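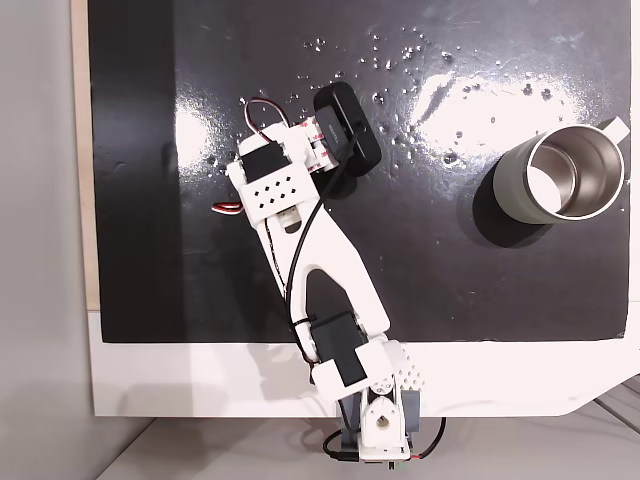 Como limpar gotas de água de uma superfície preta brilhante

Uma superfície preta e brilhante é bonita, mas mostra tudo: cada gota, cada dedo, cada passagem do pano. Eu moro em Istercombe, onde a água tem muito calcário, e desde dezembro uso uma placa assim como mesa de trabalho. Escrevo aqui o método que funciona para mim.

O que é preciso

— 2 panos de microfibra, um para absorver e outro para polir
— água destilada
— uma luz que venha de lado

Passo 1. Retire primeiro os objetos pequenos. A água fica presa debaixo deles e depois deixa uma marca com a forma do objeto.

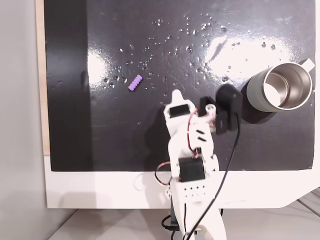 Levante também as canecas, não as arraste. Um grão de areia debaixo do metal basta para fazer um risco, e no preto o risco vê-se de longe.

Passo 2. Pouse o primeiro pano aberto sobre as gotas e espere 10 segundos. Não esfregue ainda. Depois levante o pano e repita na zona ao lado.

Passo 3. Humedeça um canto do mesmo pano com água destilada e passe em linhas direitas, sempre no mesmo sentido. Se a borda for de madeira sem acabamento, seque-a logo.

Passo 4. Com o segundo pano, bem seco, faça o polimento sem carregar. Baixe a cabeça até ver o reflexo da luz: as manchas aparecem aí.
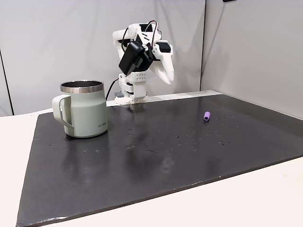

Caneca verde-sálvia com borda de metal e o seu reflexo na placa preta.

Passo 5. Espere 5 minutos antes de pôr as coisas no lugar e seque o fundo de cada caneca.

Os panos lavam-se a 40 graus, sem amaciador.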